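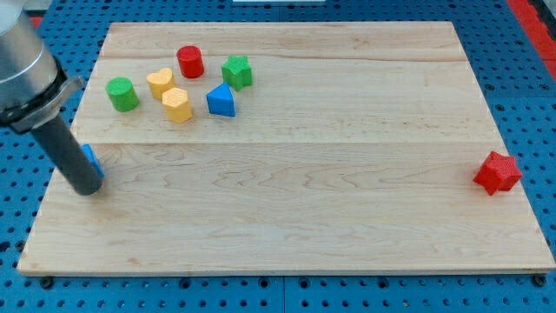

Chapter 2
Solids You Can Hold

Pick up a block. Any block will do - a triangle, a star, a plain old cylinder from the bottom of a toy box. Turn it over in your hand, run a thumb along an edge, and you have already started doing geometry! In Chapter 1 we stayed flat, drawing shapes on paper and measuring their sides and angles. Now those same shapes get a third direction to grow in, and things become a lot more fun.

What this chapter covers

2.1 Prisms and their bases
2.2 Cylinders
2.3 Faces, edges and corners
2.4 Volume from the base up
2.5 Project: The Cullik Box

Starting with a shape and a height

Draw a hexagon. Now imagine lifting it straight up off the page so that it leaves solid material behind it the whole way. What you get is a hexagonal prism, like the yellow block on the maple board that opens this chapter. Do the same with a triangle and you get a triangular prism, like the blue one. The flat shape you began with is called the base, and a prism always has two of them, matching exactly, one at each end.

The base doesn't have to be a simple shape, either. A star works perfectly well. Look for the two star prisms in the opening photo, one green and one red. The green one stands on its base, so the top shows you a star right away. The red one has tipped onto its side, and its star outline faces sideways. Same kind of solid, very different view! This trips up a great many students, so make it a habit to ask "where is the base?" before you ask anything else. The base is not always on the bottom.

What about the heart? It has a base and a height just as the others do, but part of its outline is curved, and so is the whole outline of a cylinder. In this book we save the word prism for solids whose bases have straight sides. The curved ones get Section 2.2 to themselves.

Try it first

Find a block or a small box at home and press one end into modeling clay. Lift it out and sketch the print. Then press a different face into the clay and sketch that print too. If you are working with the Etow shape set, use the star and the triangle, and keep your sketches - you will need them again in Section 2.3 when we start counting faces.

A first look at volume

Suppose the base of a prism has an area of 78 square centimeters and the prism is 2 centimeters tall. Its volume is

78 x 2 = 156 cubic centimeters

One multiplication, and it works for a triangle, a hexagon or a star. Isn't that wonderful? The hard part is finding the area of the base, and you already know plenty of ways to do that from Chapter 1.

Words to know

Base: one of the two matching ends of a prism.
Lateral face: any flat side that joins the two bases.
Height: the distance between the bases, measured straight across.

Before you go on, turn to Practice Set 2A and try the first row without a calculator.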